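Woltdale Label Transcriptions

Version 3

Contents
Plain-text transcriptions of the handwritten specimen labels in the Woltdale herbarium ledgers. The earliest ledger is from 1867. Each record holds one label, keyed by sheet number.

Files
labels.csv holds the transcriptions. places.csv maps place names as written to a modern spelling. Both files are UTF-8 with comma separators and a header row.

Fields
There are 7 columns in labels.csv: sheet, ledger, line, text, place, collector, status. Empty cells mean the label has no entry for that field. Unreadable characters are written as a question mark, one per character.
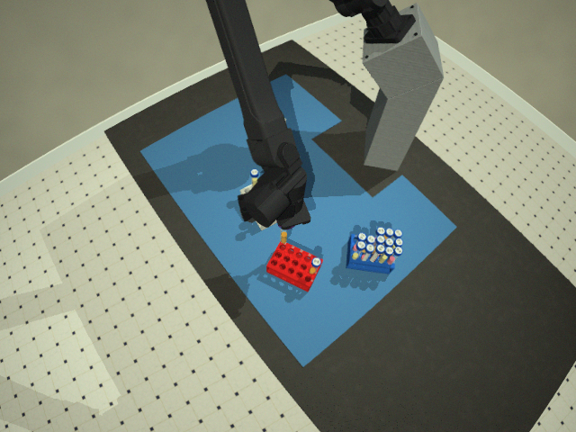

Place names follow the ledger. Plillitz appears under 5 spellings, all kept in the text column and merged only in places.csv. Abbreviated genus names are not expanded.

Known problems
Ledger 3 was bound out of order, so line numbers restart partway through. Sort on sheet instead. Pencil notes added after mounting are left out.

Building
Run make check before sending changes. It rejects duplicate sheet numbers and unknown status codes.

License
Data: CC BY 4.0. Scripts: MIT.

Maintainer
Sachdeva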